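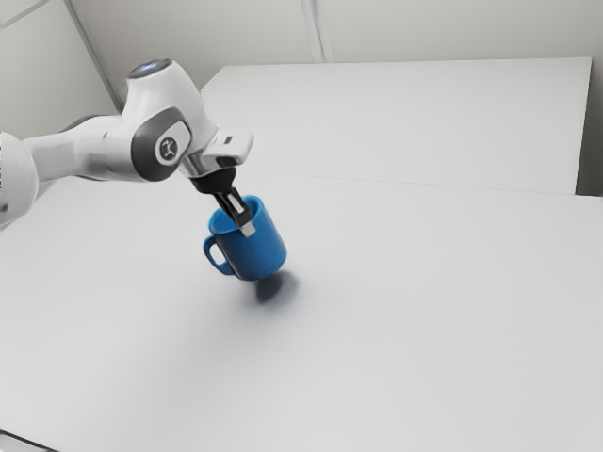 blue mug, tilted

ok so I finally quit my four-coffees-a-day thing and a bunch of you asked how it went, so here goes. long one, sorry!

Background: I was having the first one before I'd even found my glasses, then one at my desk, one after lunch, and one at 4 pm that I kept calling "a small one" (it was not small). Sleep was garbage. I'd lie there at 1 am composing emails in my head.

My friend Saskia Waaka did this last June and told me to go down one cup a week instead of stopping cold. I ignored her completely and stopped cold. Do not do this. Day two I had a headache that sat right behind my left eye and I cried at a commercial for gutters.

So I started over, her way. Week one I dropped the 4 pm cup. Easier than I expected, mostly because I swapped in the Kemuteo roasted barley stuff. It tastes like toast water. I mean that as a compliment, I've gone through two tins.

Week two, the after-lunch cup. This was the hard one! I think it was never about the caffeine, I just like getting up and walking to Plallow on the corner and saying hi to everybody. So now I still walk over and get a mint tea. They charge the same, which is rude, but fine.

Week three, the desk cup. Weirdly nothing happened. I forgot about it by the second morning.

That leaves the first one, and I'm keeping it. I don't care. You can pry the 7 am cup out of my hands.

What I did do is get pickier about it. I used to buy the giant bag of whatever was on sale. Now I get the small bag from Jurić, the medium roast, and grind it in the hand grinder I've had in a drawer since my last apartment. 81 turns of the handle per cup – yes I counted, it was early and there was nothing to read.

Money, since somebody always asks: I added up my cafe spending for the past year and it came to $1,164. I had to go sit on the porch for a minute. Last month I spent $40, and that includes the rude mint teas.

Sleep: better, but not magic. I fall asleep faster. I still wake up at 5 if the neighbor's truck starts. The 1 am emails are mostly gone, though now I have dreams about the emails, so who knows.

Things that helped: water first thing, even half a glass. Eating a real breakfast. Telling people at work so they'd stop bringing me one. Things that did not help: decaf from the break room, and my brother texting me pictures of espresso.

Couple of replies – no, I haven't tried the mushroom powder. Yes, the Stirkau kettle is worth it if you can find one used, mine drips a bit from the spout but it heats fast. And no, I'm not doing sugar next, please leave me alone about sugar.

If you're starting this week, tell me which cup you're dropping first. I'll check back after dinner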